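Cook at Home on a Small Counter

I have lived in Trernport for 19 years and have rented three kitchens here. None had a counter longer than my arms could reach, and the smallest was the one I cooked in most. I think people give up on cooking because they believe they need more room, and kitchen showrooms are happy to let them believe it.

A weeknight supper needs a board, a knife and one burner. The big mixer can live in a closet. Mine did, and I took it out for birthdays.

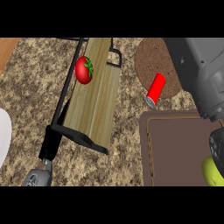
What to keep out

A cutting board and a trivet earn their place, and a tomato is fine on the counter for a day or two. I would put the toaster away – it takes a minute to get it back out.

My neighbor Grigoris Theodorakopoulos disagrees. He spent last October having a wall removed for an island, and he says he cooks more now. I believe him, but he also started getting home earlier that month.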